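Agyeman Furniture to Open Repair Counter at Diltden Store

DILTDEN – Agyeman Furniture will open a repair counter at its Diltden store in December. Customers will be able to bring in chairs, small tables, drawers and loose parts bought from any retailer.

The counter will take in work from 10 a.m. to 4 p.m. on every day the store is open. Simple jobs, such as replacing a screw fitting or gluing a joint, will be done at the store. Larger jobs will be sent to the company's workshop in Jalberg and returned to Diltden for pickup. 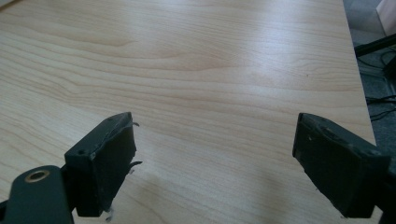
Customers will receive a written price before any work begins. There is no charge for the estimate, and items can be taken home again if the customer decides against the repair. Most store repairs will be ready within 5 days. Workshop jobs may take longer – the pickup date will be printed on the receipt.

The Jalberg workshop has handled warranty repairs for Agyeman Furniture until now. It will keep doing so, and warranty customers will still use the existing order form on the company's website.

Spare parts for the Ukex line of tables and shelving will also be sold at the counter. The opening stock covers 100 parts, including feet, shelf pins, hinges and drawer runners. Parts that are not in stock can be ordered for delivery to the store or to a home address.

The counter will not accept upholstery, glass or electrical items. Large pieces should be booked in by phone so that staff can arrange space at the loading door.

Prices and the full list of Ukex parts will be posted on the Agyeman Furniture website before the opening. Press questions can be sent to the company's Jalberg office.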